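Equipment Planning Gallery: Two-Arm Workstations
Indville Center for Office Automation

The Center is preparing its equipment request for the coming budget cycle. This page accompanies the written request and is intended for department heads, purchasing staff and members of the public who wish to see the kind of work the funds would support. The full request, including vendor quotations, may be read at the front desk of the Bristico Building on any working day.

The request covers 2 additional workstations for paper and folder handling. Each would carry a pair of arms on a shared front beam, in keeping with the station now in use. Staff compared this arrangement with a single-arm design offered by Fumell and with a refurbished pair offered by Diệp. The single-arm design has the lower purchase price. It was set aside for the present request - the tasks under study call for one arm to steady material while the other lifts or turns it.

Departments are asked to note the following points when reading the figures.

Purchase and installation are listed on separate lines. Installation includes leveling of the work surface, mounting of the side walls and one day of operator instruction.

Replacement cables are budgeted at $154 per station per year. Gripper fingers are budgeted at $314 per station per year. Both lines were previously charged to general supplies and will now appear under equipment.

An allowance of $1,692 is requested for spare parts held in common. Unspent amounts will be returned at the close of the budget year.

Paper stock, folders and card are ordinary office supplies and are not part of this request. Departments that send material for trials should continue to charge it to their own accounts.

Floor space has been reserved along the north side of the second workroom. No change to the electrical service is expected, although the building office has asked to review the final layout before any order is placed.

Written comments will be accepted until noon on Wednesday and will be attached to the request. Comments received to date follow the gallery.

Gallery

Paper handling at the two-arm station. One gripper is at the pink stack and the other is over the white sheets. Purple cables run along both forearms; cables of this type fall under the annual replacement line.

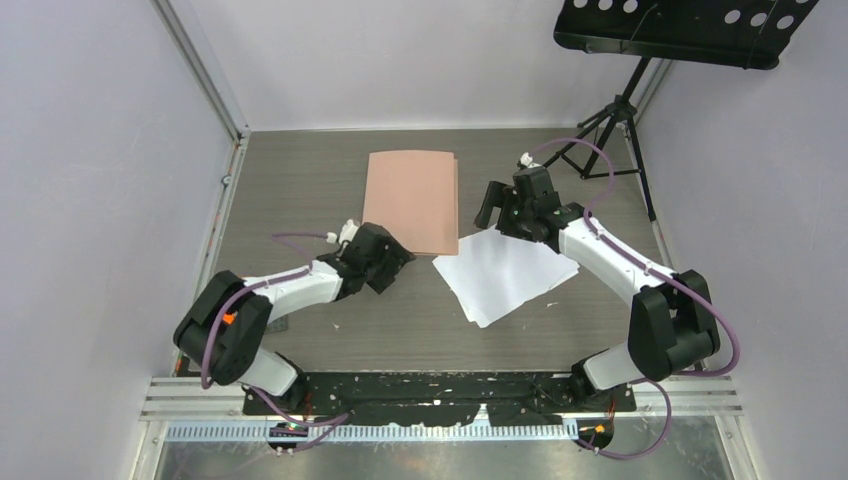
Chiến Mạch writes that the cable line looks low to him if three departments are going to share the stations, and asks whether the common allowance could be drawn on for cables as well as for other parts. He would also like the Diệp quotation to be kept open until the installation costs are final, as he has seen delivery charges added late on earlier orders.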